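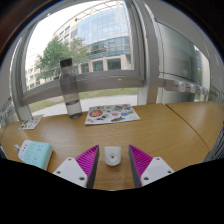
Tornent Preference Center

Add-on module for Tornent Mail, Standard and Agency plans

A hosted page where the people on your list choose which emails they get, how often they get them, and whether to take a break. It replaces the default one-click unsubscribe page in your footer link. The one-click option stays on the page and in the message header, as it has to.

Overview

Most lists have one setting for each subscriber, on or off. A person who signed up for a weekly recipe email and now also gets sale notices has one way to stop the sale notices, and that is to leave. The Preference Center gives the same person a short form. They can drop the sale notices and keep the recipes, or move everything to a monthly digest, or pause for a set time.

The page is built from the topics you already have in Tornent Mail. If your account has no topics yet, the setup screen walks you through making them. We suggest starting with four or five. A page with a long row of checkboxes gets closed without being read.

What is on the page

Topics. Each topic shows a name and one line of description. You write both. Internal segment names are never shown, so a segment called "lapsed_fall_test" will not turn up in front of a customer.

Frequency. Every send, weekly digest, or monthly digest. Digests are put together from the emails the person would have received, using the subject line, the preview text and the first image of each. You can edit the digest template but you can't schedule it by hand.

Pause. The subscriber picks two weeks, one month or three months. Sending starts again on its own when the time is up. A short notice goes out the day before, and it can be turned off under Settings > Notices.

Change of address. The subscriber enters a new address and confirms it from the new inbox. History and tags move over with them.

Unsubscribe from everything. Always shown, always in the same text size as the other options. This can't be hidden, moved behind a second page or made to need a login.

Exit question. Optional, shown after the unsubscribe has gone through. One question, up to nine answers, plus a free text box. Answers show up in Reports > Exits.

Setting it up

Open Lists, pick the list, and choose Preference Center from the left menu. Turn on the topics you want to show and drag them into order. Add your logo and pick a button color. Save, then send yourself a preview. Links in preview emails open a test copy of the page and don't change any records.

When you switch the page to Live, the footer link in all new sends points to it. Emails already sent keep their old link, and the old link now forwards to the new page.

If you came over from Memum, your interest groups import as topics. Memum stores group names and public names in the same field, so read them over before you go live. Pauses don't import.

Domain

The page runs on a Tornent address by default. On the Agency plan you can run it on your own subdomain, for example preferences.yourcompany.com. You add one CNAME record and we issue the certificate. Allow up to a day for the record to spread.

Reports

The Changes report lists every edit made on the page: topic added, topic dropped, frequency changed, paused, returned from pause, unsubscribed. You can filter by the campaign the person clicked from. Export is CSV only.

A returned pause is counted once the first email after the pause has been delivered. People who unsubscribe while paused are counted as unsubscribed and taken out of the pause total. Older versions counted them in both places, so totals from before version 4 will not match the current report.

From customers

"We send three kinds of email and I used to keep a spreadsheet of people who had written in asking for only one of them. I don't keep the spreadsheet now. The digest took some fiddling because our first image is often a banner, and it looked strange stacked up five times in a row. We made a smaller one."
Dalva Marinho, Kamolrat Tea Supply

"Good module, plain looking page. I'd like more control over fonts. The Changes report is the part I open every week."
Anjana Wanigasekara, Dreletti

Limits

One Preference Center per list. If a person is on two of your lists, they see two pages unless the lists are linked under Account > Linked Lists.
Topic names can be up to 60 characters, descriptions up to 140.
Text messages are not covered. SMS consent is handled in its own screen.
The page is available in English, Spanish, Portuguese and French. Topic text is not translated for you, so enter it once per language.
API access to preference data is read-only on Standard and read/write on Agency.

Questions

Can I hide a topic from some subscribers?
Yes. Set the topic to "Show to current members only." People who aren't in it won't see it.

Does a frequency change affect receipts and shipping notices?
No. Transactional email ignores the Preference Center.

Can a subscriber undo an unsubscribe?
They can, from the confirmation page, for as long as that page is open. After that they have to sign up again through one of your forms. You can't re-add them by import.

We use double opt-in. Do people have to confirm again when they add a topic?
Not by default. You can require it for single topics, and some customers in regulated fields do.

What happens if I delete a topic?
Members of that topic stay on the list. If it was the only topic they had, they are moved to Review and get nothing until you decide what to do with them. Please don't bulk-add them to something else.

Plans

Standard: included for one list. More lists are billed each month per list.
Agency: included for all lists, with custom subdomain and write access to the API.
Starter: not available. Starter accounts keep the default unsubscribe page.

You can turn the module off at any time. Stored preferences are kept while the account is open, and they come back if you turn it on again.

Support

Setup help for Agency accounts: Raíssa Fontes
Imports and migrations: Adalberto Paiva
All other questions go through the Help button inside your account.

Page last updated 26/05/2022

Related: Signup Forms, Linked Lists, Bounce Handling, SMS Consent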